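Clearing a Dropped-Tray Fault on the Shelf Cell

Adier Support Notes, updated 28 October 2021

Use this procedure when the arm stops with fault 777 (grip lost) while moving a tray between shelf and counter. At the Bavcombe store cell the fault came up 12 times in March, nearly always on a tray pull. You will need the key for the cell, a hex driver and a spare set of finger pads.

Step 1. Make it safe

Press the stop button before you reach in. A faulted arm is still powered and can close its fingers on your hand. Turn the key to Service and take it with you.

Step 2. Check where the tray is

Look at the head camera view. A tray sitting too far back makes the fingers catch the rim at a bad angle.
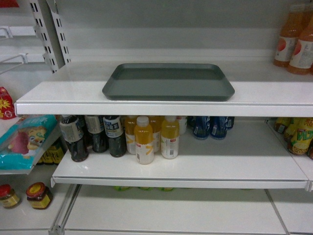

Tray set well back from the front lip of the shelf.

Slide the tray forward by hand until the front rim is 50 mm from the lip. If it has fallen to the floor, check the corners for cracks before you put it back in use.

Step 3. Check the cable

Follow the arm cable from end to end. It must hang free and must not rub on the tray or a shelf post when the arms come in to lift.
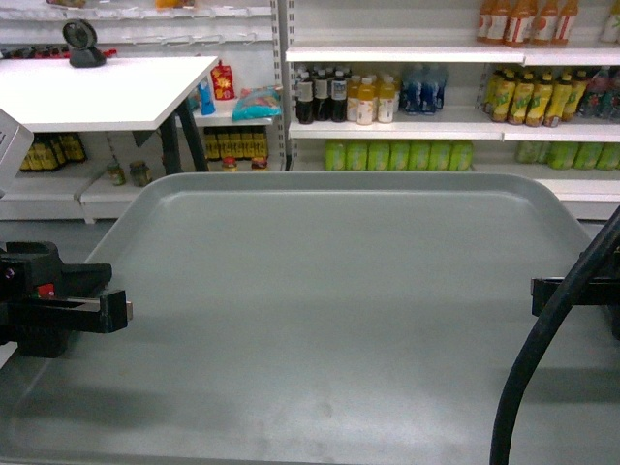 Step 4. Inspect the finger pads

This is the usual cause. A pad with a torn or peeling edge slips on smooth plastic. Check both fingers, including the inside faces.

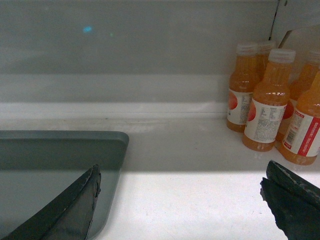

Rough, worn edges on the fingers, seen from the wrist camera.

Replace pads in pairs. The Goodall pads and the older Batley pads differ in thickness, so don't mix them. Tighten the screws until snug.

Step 5. Re-zero and test

Clear the area, turn the key to Run and choose Re-zero Gripper. The fingers should come together evenly at the tips.

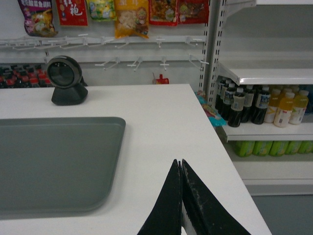 Run the tray move at low speed with nothing on the tray, then repeat it with a normal load. If 777 comes back, lock the cell out and send us the log, including the 22 lines before the fault.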